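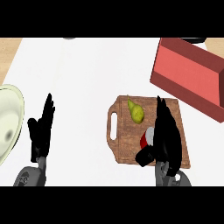
Ticket: Tiston ward results page, wrong turnout on council by-election
Opened by: Lesia Horobets, elections desk
Opened: 19 September 2022
Priority: 2
Status: Closed

Reported problem
The live results page for the Tiston ward by-election shows turnout above 100 per cent. The vote totals for each candidate match the declaration sheet. The winner and majority are correct. Only the turnout line and the small bar under it are wrong.

Steps tried by reporter
Refreshed the page, cleared the browser cache, re-entered the candidate totals. No change. Same on phone and desktop.

Log

First check. Turnout is worked out from ballots cast divided by registered electors. Ballots cast is 1,344, as declared. Registered electors is stored as 700. That is too low for the whole ward.

Second check. Tiston has two polling districts, Frimpong Road and Lasport. The register file has a row for each. The import kept the Frimpong Road row and dropped the Lasport one. The Lasport row had a blank ward code, and the importer skips blank codes without writing an error.

Asked Lesia to confirm the ward figure with the council before anything was changed. She rang the elections office and had it back by email within the hour. It matches the two rows added together.

Fix. Filled in the ward code for Lasport and ran the import again for Tiston only. Turnout now shows correctly. The bar needed the page cache cleared before it redrew.

Other pages. Searched for blank ward codes in the rest of the file. Found 5, all in Stulano division, which does not vote until January. Codes added.

Still to do
Importer should stop and report a blank code. Raised as a separate ticket.
Correction note to go under the Tiston story. Lesia has the wording.

Closed by web support. Reopen if the figure changes again.

2 min read
0 shares | 2 comments
Contact the web team | © 2022 | Back to top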